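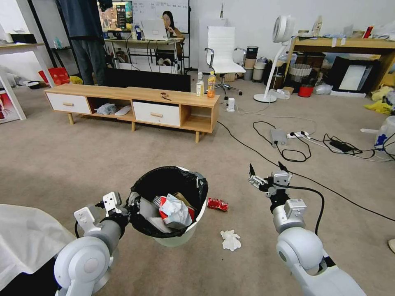

Bin with a black liner folded over the rim, red can on the carpet beside it.

Household Cost Tips: Paper, Receipts and Small Leaks

Net worth is assets minus liabilities. Most of the movement in a given year comes from income and investment returns, but the household side is the part you can correct in an afternoon. The notes below assume one kitchen, one desk and one shared checking account.

Receipts. Keep one envelope per month, starting with January, and drop every paper receipt in it unsorted. Sorting happens once, when the statement arrives. Match each receipt to a line, tick the line, and shred the receipt unless it covers a warranty or a tax deduction. Thermal paper fades, so scan anything you need to keep past a year.

Recurring charges. List every automatic payment with its amount and renewal month. Multiply the monthly ones by 12 before deciding whether to keep them. A $30 subscription is $360 a year, and it should be compared with other annual costs at that figure.

Groceries. Record the price per pound of the items you buy most. Our list came from the Curnano and Galari stores and fits on one index card. Larger packages were cheaper per pound in most cases, but not for rice or coffee — check the shelf label each time.

Cash buffer. We hold $1,234 in a separate savings account at Vurutar for repairs. The number is the sum of the water heater deductible, one tire and a plumber's minimum visit. Recalculate it when any of the three changes. When the balance drops, the transfer is $200 a month until it is back.

Net worth sheet. One row per month, one column per account. Use the balance on the last day and leave the car out, or enter it once a year at resale value. Do not enter furniture. The Sadowski template has 212 rows, enough for more than 17 years, and it prints on letter paper if you hide the notes column.

Shredding. Cross-cut only. Empty the shredder before it packs tight, and keep staples out if the manual says so. Old checkbooks go through a few checks at a time, covers removed.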